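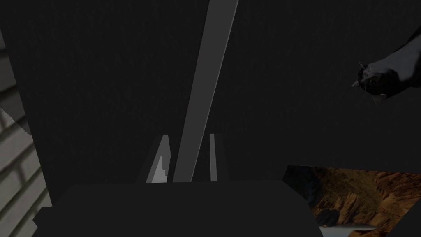 Shoshana Mbeki does not like the word "cozy," which is awkward, as it appears twice on the back cover of her new mystery. "There's a drowning on page 20," she says. "How cozy can a drowning be?" The Salt Clerk is her third novel set in Musolthorpe, a harbor town with one good bakery and an alarming death rate. Its chief clue is a framed picture, and Mbeki likes one in plain view while she talks murder. "You hang a thing up and people stop seeing it," she says. "Very handy, in my line of work."

The first draft ran to 600 pages. Her editor, Trinity Szabo, sent it back in February with a note that said only "Who is Gerald?" Mbeki had to look him up. "He was the uncle. He had a boat. He'd been in four chapters and done nothing but own the boat." Gerald is gone. The boat stayed, and readers who get as far as chapter 38 will be glad of it.

I asked whether she knows the killer when she starts. "I know who I'd like it to be," she said. "Then I write a nice scene for them and go soft." In the second book she changed her mind so late that the jacket copy had to be redone, and one early reviewer still has the wrong culprit.

She is now at work on a fourth, with no drowning so far. Would she ever write about anywhere else? She thought about it while her tea went cold. "I did try a love story once," she said. "Somebody fell off the pier."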